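Nia Morris
@niamorris

Okay, a few of you asked how the move out of the old house is going, so settle in, because I have tea and a sore back and I'm going to tell you everything.

We have lived here for 25 years. I kept telling people we didn't have much stuff, and I believed it too, right up until I opened the hall closet in August and a sleeping bag fell on my head.

My plan was one room a week. Lovely plan! I drew it up on the back of a calendar and taped it to the fridge. The first room was the pantry and the pantry took me two weeks all by itself, mostly because I kept stopping to read the labels on jam.

If you're about to start this yourself, please start with the boring things. Towels, extra sheets, the pots you never reach for. I started with the photo box and lost a whole afternoon to a trip to the lake I'd forgotten we took. (My hair. Oh my goodness, my hair.)

My friend Iida Vuorinen came over one morning with coffee and those little cardamom buns, and she has a rule I've been using ever since. If you'd be embarrassed to pay a mover to carry it, it goes. I put eleven vases out on the curb that same day and they were gone by lunch.

Then there's the stuff that belongs to the kids, who are grown and have their own closets, I might add. I gave each of them one bin and a deadline. My son said "just toss it all" and then called me back ten minutes later to ask about his baseball cards.
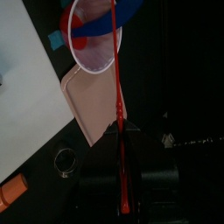
Nia Morris · @niamorris · 9:40 PM

The playroom was the one I'd been putting off. It hasn't been a real playroom in ages, it's where we keep the ironing board and the good suitcase, but all the old toys were still up on the shelves and I wasn't ready for how it would feel to take them down.

I let myself keep one small box from that room. One! I changed my mind about what goes in it at least four times, and I may change it again before the truck comes.

Now, movers. I called three companies and the quotes were all over the place. The first wanted 3556 dollars, and the fellow on the phone couldn't tell me if that included the piano. Flotholm came in at 3000 even, piano and all, and the woman who picked up was so patient with my questions that I'd have hired her to do my taxes.

Boxes – please don't buy new boxes. The grocery store on Hutemham Road will save you the banana ones if you ask nicely before eight in the morning. They have handles, they stack, and they're strong enough for books as long as you don't get greedy.

Write on the side of the box, not the top. I know everyone says it. I had heard it myself, many times, and I still wrote on the top of every single box in the den.

A few people wanted to know about the cat. Fawzy is fine. Fawzy has picked out a box marked KITCHEN LINENS and sleeps in it all day, and so the kitchen linens are going to be packed last.

The new place has two bedrooms and a porch that gets the sun until suppertime. I've already decided where the chair goes. My husband has already decided where his chair goes too, and it's the same spot, so we'll be talking about that for a while.

Garage tomorrow. If anyone local wants a croquet set with most of the balls, send me a message and I'll leave it by the side door for you.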